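I have wanted a proper brass cleaning kit ever since I brought home a pair of candlesticks so dark I thought they were iron. Vinegar and flour did nothing. Ketchup did a little, and my kitchen smelled like a cookout for two days. So when the Indine restoration kit turned up on the shelf at Drurness (my favorite antique mall, the one with the squeaky stairs), I grabbed it before I even looked at the candlesticks next to it!

You get a tub of paste, a bottle of finishing wax, two brushes and 7 little cotton pads. It cost me $54, and yes, I stood in the aisle and argued with myself over that.

The paste is wonderful. It's thick, it stays where you put it, and it doesn't have that awful ammonia smell. I did the first candlestick in one evening in front of the TV and kept holding it up to the lamp to admire it. There's a maker's number on the base, 1,082, that I'd never once seen under all that grime. I still can't tell you who made it (if you know, please write!), but I was so happy I called my sister.

The brushes are another story. The small one is great for beading and scrollwork. The big one started shedding on the second candlestick and I spent more time picking bristles out of the paste than polishing. I went back to an old toothbrush and did just fine.

The wax goes on thin and buffs up soft, not that blinding new-faucet shine. Please try it somewhere hidden first, especially on anything lacquered. I used it on a Barrios tray I've had forever and it took a bit of the old finish off near the handle. My fault, I skipped that page of the booklet.

The pads were gone after one and a half candlesticks. Cut up a T-shirt.

Would I buy it again? The paste, in a heartbeat, and Drurness does sell the tub by itself. The whole kit, probably only as a gift. I still have a Graker fender to clean before March, so wish me luck and send T-shirts.
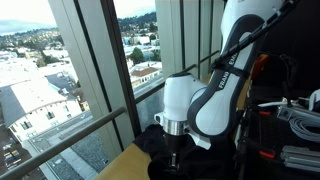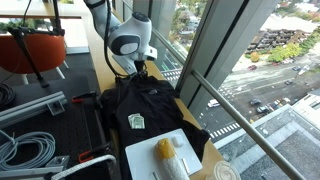

Phyllis Goodall
Contributing writer, antiques and flea markets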